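Notebook entry, Kandora project: handling rules for hand-held gripper work on cloth
16 April 2018. Entered by Ildikó Illés; read by Csaba Deák. 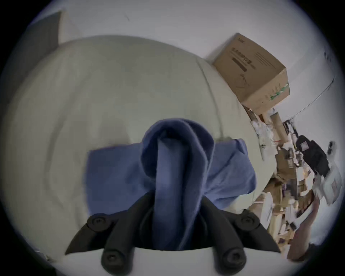 Rules in force from this entry

1. The operator inspects both fingers before each session. Any pad or knob whose screw turns under finger pressure is tightened and the fact entered here.

2. Cloth is pinched at a fold and lifted clear before any sideways travel. Dragging a held piece across the one beneath it is recorded as a fault.

3. The free hand stays away from the jaws while they are closing. It may be used elsewhere in the work area.

4. Surroundings are left as found. Boxes and household items are not tidied between attempts unless they obstruct the operator.

Remarks

Rule 2 was amended at the request of Oratile Zwane. The previous wording permitted travel once the cloth was "mostly raised," and two operators read this differently. The blue cloth pieces cling to each other and to the pale fabric underneath, so the stricter wording applies to all soft goods.

The limit remains 400 attempts per operator before relief. Barnabás Bognár stopped at 134 with a sore wrist and was correct to do so. Attempts already completed stand and need not be repeated.

Open points

Rizal Siregar to confirm whether a cloth released and regripped counts as one attempt or two. Until then, enter it as two.

Rule 4 does not state who decides that an item obstructs. Proposed: the operator, with a note in the log. To be settled before the September revision.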